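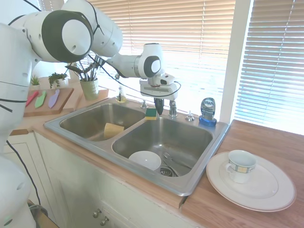
The Clakura at the sink, gripper lowered near the tap.

Clakura kitchen arm review: can it do the washing up yet?
8/7/25

I have wanted a machine to take over the washing up for years. A dishwasher covers most of it, but there is always a bowl, a good cup and a handful of cutlery left at the end of the day. The Clakura is a robot arm sold for small kitchen jobs, and clearing up at the sink is the one the makers put first. It costs £2,053 with the standard two-finger gripper. The jobs themselves come from a separate app called Mimdale, which is free for the first year.

Setting up

Allow an afternoon. The arm is heavy and the cables are longer than they need to be, so they have to be looped out of the way of the taps. The printed guide is short and skips the part where you teach the arm the edges of your sink. You do this by moving the gripper to each corner by hand and pressing a button in the app. With a double sink you have to do both basins and then the divider between them. I got the divider wrong the first time and the arm knocked into it whenever it crossed from one side to the other.

Once that was sorted it kept its settings, even after being switched off.

What it does well

Bowls are its best subject. It takes hold of the rim, lifts slowly and puts the bowl down where you have told it to. Dinner plates are fine if they are lying flat with a bit of the edge free to grip. Sponges are easy too, as they squash and it doesn't much matter where the fingers land.

It is also good at putting things back. I have a job saved that moves the sponge to the back of the sink and the chopping board knives to one side, and I use it more than any of the others. The knives need to be plastic or the app will not let you run it. 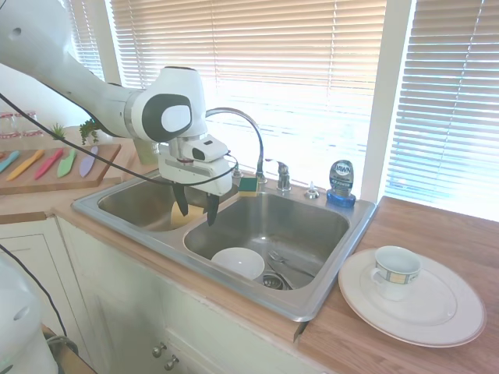
Can it wash a full load of dishes without any help?
At the moment you still need to stay nearby, as it will stop and wait if it drops something or can't find a grip.

What it does badly

Forks are the main problem. A fork lying flat on the bottom of a steel sink is thin and shiny, and the arm often closes its fingers on nothing. It tries again three times and then sends a message to your phone. Spoons are slightly better. If cutlery is lying in a heap I would pick it out yourself before you start.

Bright light makes this worse. My sink is under the windows and on sunny mornings I get far fewer stops with the blinds shut. The guide does mention this, in small print near the back.

Cups with handles are hit and miss. It can lift one by the body, but it does not understand the handle and will sometimes knock it on the way past. I would not give it anything you are fond of.

The actual scrubbing is weak. It wipes a sponge round the inside of a bowl well enough to shift soup, but dried porridge stays where it is. It can't squeeze a bottle of washing up liquid reliably either, so you have to add the soap.

Speed and noise

A bowl, a plate, a cup and some cutlery took it 16 minutes on its best run. I can do the same in three or four. It is quiet, with a low hum when the arm is stretched out and a click when the gripper closes.

Running costs

The finger pads wear out and a new set is £34. I am on my second. There is a softer gripper made by Bravitz that fits the same wrist, at £78, and it holds cups more gently, though it is worse with plates.

I also looked at the Shakya, which is cheaper, but it doesn't reach far enough to cover a double sink.

Should you buy one?

If you have trouble lifting or standing at a sink, and someone else is in the house to deal with the stops, it could be some use now. For everyone else it is too slow and too dear for what it gets done. I am keeping mine for the tidying job and still washing the forks by hand.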